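How to keep a work table clear with one basket

For a long time my table was the place where everything in the flat came to rest: post, screws, tea bags, the scissors of the whole family. Now I use a single blue basket at the back of the table, and it takes me a few minutes in the evening to bring the surface back.

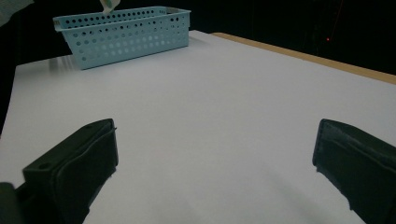 One reader wrote to me that she had tried the same with three baskets and a tray, and after a month she had four full containers and still no place to cut fabric. She asked if one is really enough. I think yes, if the basket is small and you empty it every evening. With three baskets you begin to sort while you work, and then the sorting becomes its own job.

What you need

A long, narrow basket in plastic. Mine is from Brurell, light blue, 308 mm long.
A light cover for the table, if the table is wood and you want to protect it.
A damp cloth and a dry cloth.
A small box with a lid for things which have no home yet. I use an old Zistton shoe box.

The size of the basket

Measure the depth of your table before you buy. From the wall to the front edge mine is 714 mm, so a narrow basket at the back leaves plenty of room for the arms. I first bought a deep square one and it was a mistake, things at the bottom stayed there from September until spring. If you cannot see the bottom of the basket with a quick look, it is too deep for this use.

Plastic is easier than wicker, which catches on wool and is difficult to wash. Holes in the sides are welcome for dust, but please check that your smallest things don't fall through them. Hooks and pins go first in a jar.

Step 1. Take everything off

Move all things to the floor or to the bed. Also the lamp, if the cable allows. It is tempting to clean around the things, but then they keep their old places and you have gained very little.

Step 2. Clean the surface

Wipe with the damp cloth from the back to the front, then dry it. On a white surface pencil marks are visible quickly. I remove them with a little Rastent on the cloth, and I wipe once more with clean water. Try it first in a corner which you don't use, as I can't know what your surface is made from.

If you have a cover on a wooden table, lift it and look underneath before you put it back. Crumbs and sand go there, and when you press on the cover they scratch the wood. Let both sides dry well.

Step 3. Place the basket

Put it near the far edge, with the long side towards you. I have mine a little to the left, since I write with the right hand and pull paper from that side. If you are left-handed you may like it the other way. Leave a finger's width behind it, so that you can lift it without touching the wall.

Don't put it in the middle of the table "only for today". I did so many times, and then I was working on the remaining half.

Step 4. Decide what may go in

The rule in our home is simple: the basket is for things which are in use this day and must go somewhere else tonight. Letters, a tape measure, the glue which belongs in the kitchen drawer. No food, no cups, nothing that is open. Tools which live on the table permanently should have their own place, in my case a rail under the shelf.

Step 5. Empty it in the evening

I do it at nine, before I make tea. Carry the basket with you through the rooms and put each thing back – it is much quicker than walking to the table again for every piece. What has no home goes in the box with the lid. Once a month you open the box, and what you did not miss can be given away.

Washing the basket

Warm water, a drop of dish soap, an old toothbrush for the corners. Mine had a sticky label underneath and it took two days of oil to get it off. Do not leave the basket on a radiator to dry, the sides of my first one became crooked and it never stood flat again.

Some small problems

The basket slides when you pull something out of it. Stick 4 felt or rubber pads below. The Reddy pads hold well on a smooth surface, but they must go on a dry basket and rest one night before you use it.

The family uses it as a bin. Put a real bin within reach of the chair. With us this solved most of it, except for the pencil shavings.

The basket is full already at noon. Empty it at noon also, and look at which things come back every day. They probably need a place closer to the table.

For a child's desk I would take a shorter basket. We have one of 215 mm and it is enough for school things.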